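Keeping a Building Plate on the Table Without Losing Your Mind

If your family builds with LEGO at the same table where you eat, you have my full sympathy, and also a few tricks that have served us well over the years.
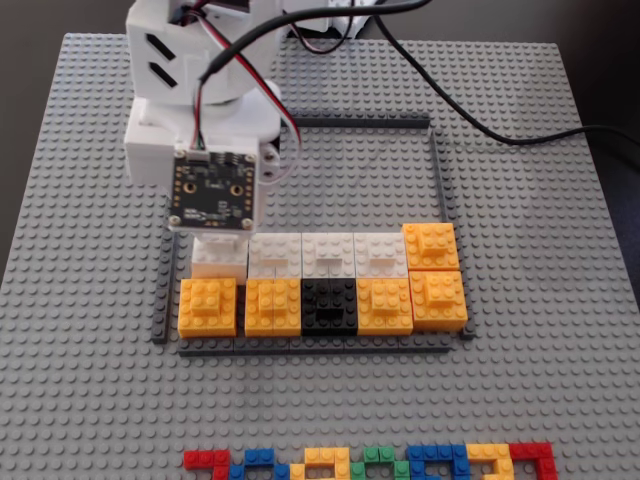

Mareike Hagedorn wrote in to say that the low wall was what saved the peace at her house. She builds one in dark gray, a brick high and no more, and whatever is being worked on that day stays inside it. Anything outside the wall by supper goes back in the bin, and she says even the youngest has stopped arguing about it.

I've been doing the same since her letter came, and I'm a convert! A big gray baseplate is a wonderful thing, but it does invite sprawl. Give the bricks a rectangle to live in and they mostly stay there. Leave yourself plenty of open studs inside the wall, more than you think you need, so there's room to set pieces down while you hunt for the next one.

Now, dust. Those studs collect it like nothing else in the house, and a cloth only pushes it down between the rows. I use a wide, soft paintbrush (a clean one, kept just for this) and go along the rows first, then across them. For sticky spots, fill the tub with lukewarm water and a squirt of dish soap, lay the plate in for a while, and work at it with an old toothbrush. Never hot water, and never the dishwasher — a warped plate rocks on the table forever after. Stand it on edge on a towel overnight.

To get bricks up without ruining your fingernails, use a proper brick separator. Henrike Stüber swears by an old plastic gift card, but I've bent two of them so far and gone back to the separator.

One more thing, for the big collections. We have almost 2000 bricks, and sorting them by color looked lovely for a week. Sort by shape instead. A red piece in a pile of mixed colors jumps right out at you, but a small plate in a drawer full of red is gone until Wednesday.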